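The first thing Shireen Shezi does when visitors come through the door at Redholm is offer them a cup of tea. The second thing she does is tell them where to put it down, and it is nowhere near the robots.

"We've got enough cups in there already," she says, nodding at the workcell. "Yours would only confuse matters."

It was the open day, and by mid-morning more than 79 people had signed the book at the front counter. I'd come up from Edcombe on the early bus with a notebook and not much idea of what I was going to see. What I found was Shireen, her colleague Henrique Neves, and a pair of arms going about the business of picking up plastic cups, which held my attention for a good deal longer than I would have guessed. 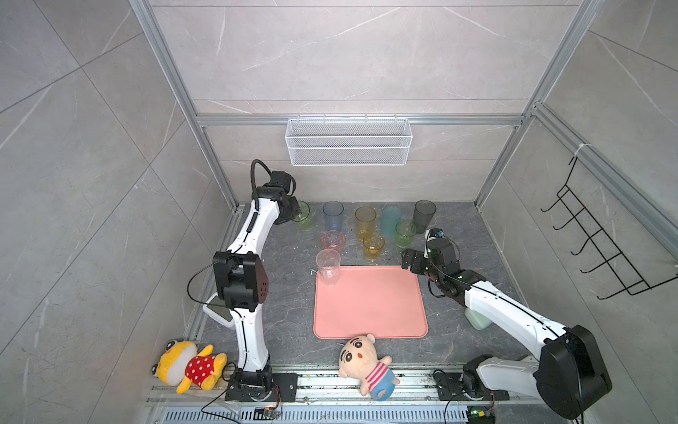

Fatima Steyn
Community reporter

Shireen runs the demonstrations. She has been at Redholm for 13 years, the first few of them in the office, and she still talks about the machinery the way a neighbour might talk about a pair of young dogs. I asked her why cups, of all things.

"Everybody knows how to pick up a cup," she said. "You did it before you could walk, probably. So when people watch an arm have a go at one, they're all experts straight away. They lean in, they start giving it advice. I had a gentleman this morning saying 'left a bit, left a bit' for ten minutes!"

She likes the see-through ones best for visitors, though Henrique, who looks after the software and was eating a sandwich on the other side of the room, likes them rather less. A coloured block, he told me when he had finished his mouthful, has the good manners to look like itself from every side. A clear cup borrows its colour from whatever is behind it.

"You look through the cup and you see the bench, or another cup," he said. "You and I sort that out without thinking. For a camera it's a fair bit of work, and then you lay the thing on its side and it's a different shape altogether."
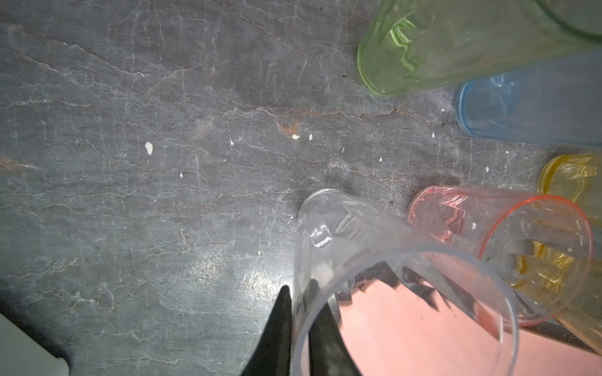
A clear cup between the gripper fingers, with pink, yellow, blue and green ones lying close by.

There is a screen on the wall showing the view from the gripper, and I spent most of my visit beside it. It is an odd way to see a bench. The children worked it out far quicker than I did and were soon calling out the colours to one another, while their parents looked back and forth between the screen and the arms, trying to match the two up.

I asked Shireen whether people ever came in worried. She thought about that for a while, and topped up my tea while she did.

"Some do, and I'd sooner they said so," she said. "We had a lady at the November open day who'd worked in a cannery her whole life, and she wanted to know straight out whose job it was going to take. I told her what we do here and what we don't, and I didn't pretend to know the rest. She stayed for two hours. She's been back as well."
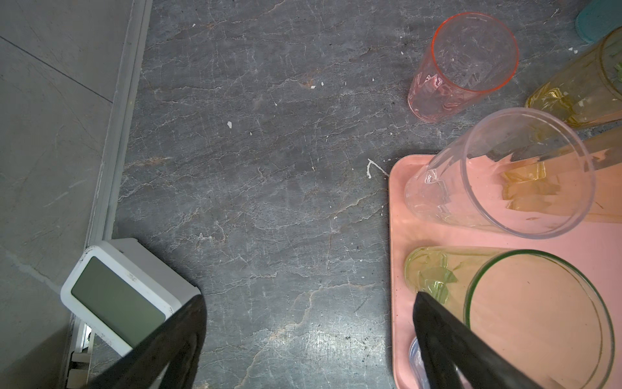
Words: Fatima Steyn
Published May 29, 2025

Redholm isn't a large outfit. It has one long room, a kitchen and a storeroom, in a building that used to belong to a flooring business called Praken, and the older locals still give directions by the Praken sign although it came down ages ago. School groups visit during term. Henrique keeps a list of every question the students have asked him, and he has got as far as number 469, which was whether the robot has a favourite colour.

"I said I'd look into it," he told me, quite seriously.

His own route here was a roundabout one. He trained as a piano tuner with an uncle, then fixed photocopiers, then took an evening course and found that he liked the patience of it. He reckons the tuning helped more than the photocopiers did. You listen, you make a tiny change, you listen again.

"People think it'll be all speed," he said. "They come in expecting a car factory. Then they see us fussing over where a finger goes on the side of a cup."

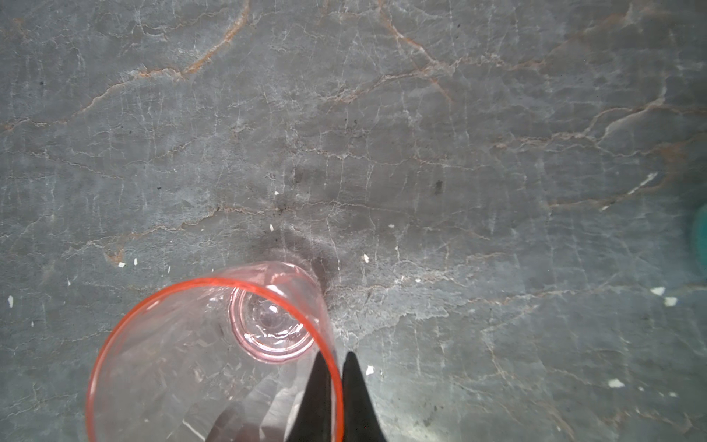

One finger inside the rim, one outside.

I did ask what comes after cups. Shireen laughed and said that depended on who you asked. She would like to try cutlery, and Henrique would like another year of cups, thank you very much. There is also talk of taking a smaller demonstration on the road to the Xaba library, if they can find a van with a flat enough floor.

By then a new group had come in and somebody's little boy had his nose nearly on the screen. Shireen put down the teapot and went over to say hello, and I heard her ask him which cup he would go for first. He said the yellow one.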